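The Patient Hands of Nustia

At Nustia, the working day begins with a box that has to be opened. Hauwa Oyelaran holds one gripper in each hand and does slowly what she wants a robot to do later. Her own fingers never touch the lid.

"In the first week I was too quick," she says. "The machine learns also my bad habits." 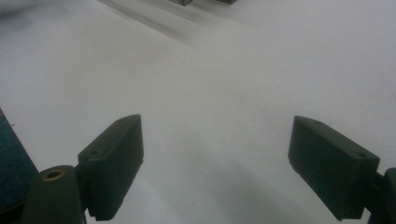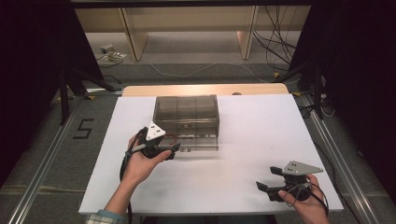
Hand-held grippers over the white work surface at Nustia.

By the end of January the team had recorded 2,047 demonstrations. Gaspard Pons, who checks them, removed 229. In most of these the movement had stopped halfway, and he thinks a robot should not study doubt.

Before, the team guided a robot arm by remote control. Oyelaran found it tiring, and one good recording could take 4 minutes. With the grippers she feels the resistance of a latch directly in her hands.

On Tuesday she will start again with a different box. Pons has asked her for 207 recordings, and she has asked him for a better chair.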